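Minutes - Tasley data collection working meeting, October
Held in the Mallex annex, 2:00 p.m. to 3:20 p.m.
Present: collection operators, training lead, hardware lead, Voicu liaison. Apologies: Salov representative (comments sent in writing).

1. Minutes of the previous meeting
Accepted with one correction. Item 4 should read "operator resets the objects," and the words "or skips" are struck out. The action on storage is carried over, see item 6.

2. Status of the pouring set
The set stands at 106 recorded episodes. Of these, 90 are accepted for training. The remainder are held for review and have not been deleted. The training lead asked that held episodes stay in the same folder tree with a status field, as moving them breaks the index. Agreed.

Most held episodes share one fault: the left arm begins to tilt before the right arm has stopped moving. The policy trained on the first batch copied this and started the tilt early in simulation. It was agreed that an episode with overlap between the two motions is to be rejected at the desk by the operator and not passed on to review.

3. Two-arm task definition
The task text was read out and amended. The left gripper holds the bottle, the right gripper holds the cup, and both arms keep their grasp until the bottle has been brought back from the pour. The cap stays on for the whole of this set. Liquid is out of scope until the motion itself is stable, and the Salov comments support this. 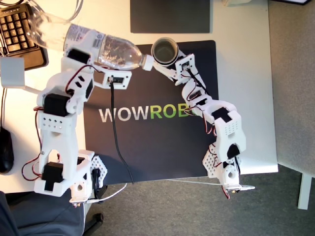

The end of an episode was discussed at length. At present operators stop recording when they judge the motion complete, and the episodes vary in length for no useful reason. Proposed: hold the final pose for 3 seconds, then stop. Accepted. Existing episodes will not be trimmed to match.

The Voicu liaison asked whether the cup could be fixed to the desk to make the task easier. The training lead was against it - the purpose of the set is coordination between the arms, and a fixed cup reduces it to a one-arm problem. No change.

4. Variation
Start positions are too similar. Operators have been putting the bottle back in the same spot out of habit. From the next session the start position is to be taken from the printed list, in order, with 12 positions per block. If an arm cannot reach a listed position, the operator notes the number and goes to the next one. Lighting will be varied between blocks, never within one.

A second cup was proposed. Deferred until the current set is closed.

5. Hardware
Servo zero positions are to be checked before each block and the values written to the session log. The hardware lead reported drift at one elbow joint after long sessions; the cause is not known. Wires are to be checked by hand for slack at full reach in both arms. The bases are not to be loosened or moved during the set. Any change to a base means a new calibration and a new session number.

6. Storage and naming
Carried over again. Salov asks for the session number at the front of the file name, Tasley tools expect it at the end. A rename script was offered by the training lead and will be tried on a copy first.

7. Actions
Operators - reject overlapping episodes at the desk, effective at once.
Training lead - status field and rename script.
Hardware lead - elbow drift, report in writing.
Voicu liaison - circulate the amended task text.

8. Next meeting
November, same room, 2:00 p.m. The accepted set will be frozen beforehand.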